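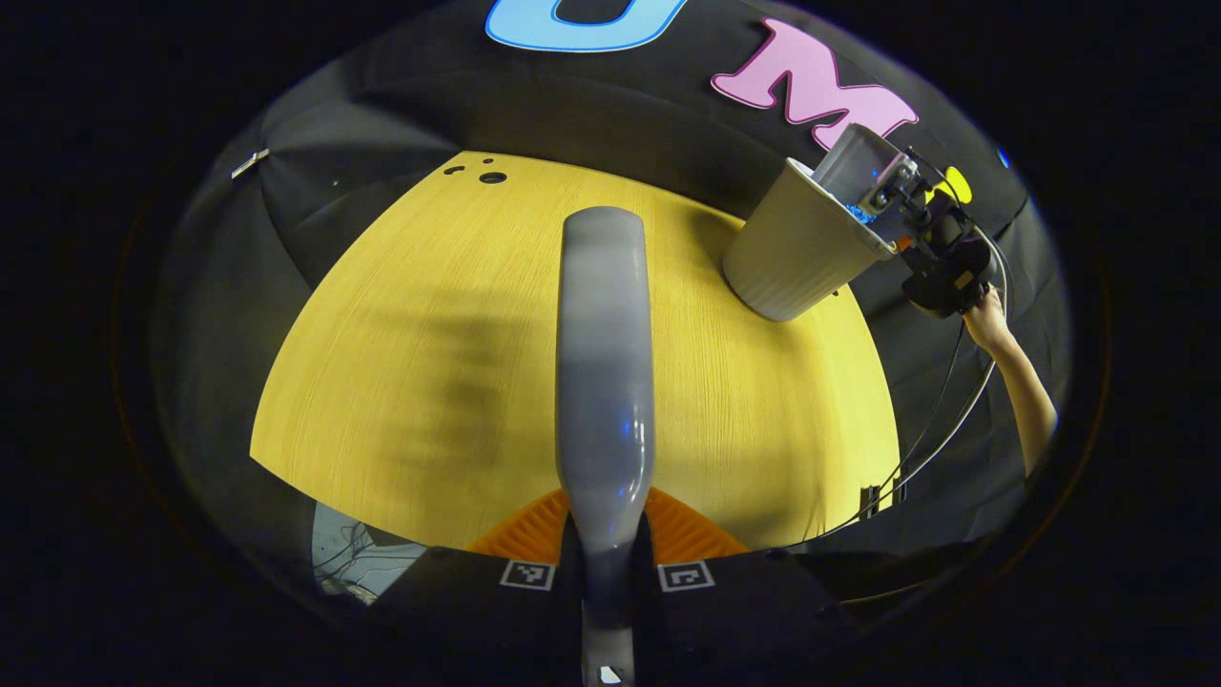
I keep being told that tracking is the solved part of hand-held gripper data, and I keep losing afternoons to it. The pitch goes that a wide lens and some visual-inertial odometry will give you clean trajectories, and the policy does the rest. Then you look at what the tracker has to live on. A dark gray cloth hung behind a yellow table gives it next to nothing, apart from the creases and a pink M. The two square markers beside the finger are sharp and easy to detect, but they ride on the gripper, so they say nothing at all about where the gripper is in the room. And the second gripper, the one clamping the ribbed cup, is the thing that moves, right where a feature matcher would like to find something rigid.

I ran 200 demos through Barbu last month with the default settings. It reported 781 dropped segments and then called 70 percent of the demos "usable". Usable for what? The threshold is a constant in a config file, and the only comment above it says "tuned on Nalport". I have never seen Nalport. Deming Qin has, and tells me it was recorded in an office full of posters.

So I masked out the other gripper and reran it. Drift went down on the short demos and got worse on the long ones - I don't have a good story for that yet. Mundotwood is supposed to handle two-handed recordings natively. The release notes have said "soon" since December, and I'm not planning around it.

For now I'm checking 20 trajectories by eye before anything goes into training. It's slow, and I trust it more than the score.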